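Momham Workers to Get Schedules Two Weeks Ahead Under New Policy

October 11, 2024

Employees at Momham, the regional home goods and clothing retailer, will get their work schedules at least two weeks in advance beginning next April, the company said in a notice sent to all of its stores and its Prevside distribution center.

The policy covers 3567 hourly workers, most of them women and many of them part-time. Until now, store managers have posted schedules as late as the afternoon before a workweek began, and shifts could be changed by text message the same day.

Under the new rules, a worker whose shift is canceled or moved with less than 24 hours' notice will be paid for two hours at the regular rate. Workers can also turn down an added shift without having it count against them in a performance review. Managers who need to fill a gap will have to offer the hours to the whole department before calling individual employees.

The change follows a survey carried out for the company over the summer by Vasseur, a workplace consulting firm. Unpredictable hours were the most common reason given by women who had left supervisor jobs or declined to apply for one. Pay came second, and the lack of a clear path from the sales floor to management was third.
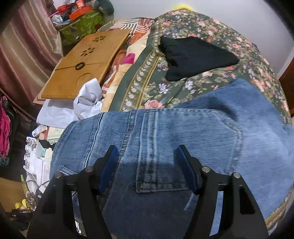 A department lead at the Prevside store said she had passed on a promotion twice, both times over the question of evening hours. She could have done the job, she said, but could not tell her child care provider on a Monday-to-Friday plan which nights she would be late — and the provider charged for the night either way.

Momham said it would also begin posting all supervisor openings on an internal job board called Ralasel, where any employee can apply without first getting a manager's approval. In the past, openings were often filled by word of mouth, and some stores did not post them at all. Each posting will list the pay range and the expected number of closing shifts.

The board has been tested in four stores since spring. The company did not release figures on how many people have been promoted through it, but said applications from women had gone up at all four locations.

Store managers will attend a half-day training session before the policy takes effect. The session covers scheduling software, interview questions and how to handle requests for fixed days off. Assistant managers will take a shorter version online.
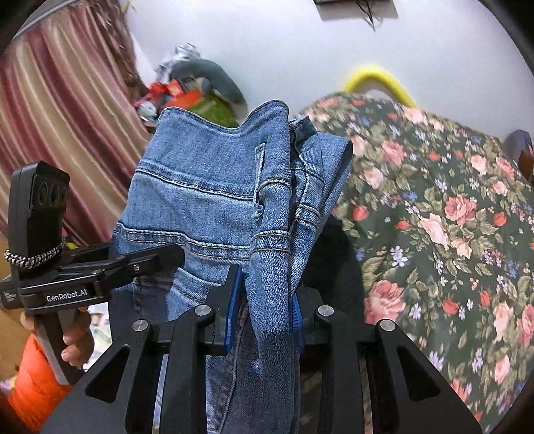
Two weeks is a good start, but it leaves out salaried assistant managers, a reader wrote in response to an early version of this report. They are the ones who get called in when somebody is sick, the reader added, and they don't get the two hours' pay.

Momham confirmed that salaried staff are not covered. A spokeswoman said the company would look at their schedules separately and had not set a date for a decision.

Seasonal workers hired for the coming holidays will remain under the current system. Those who stay on past April will be included.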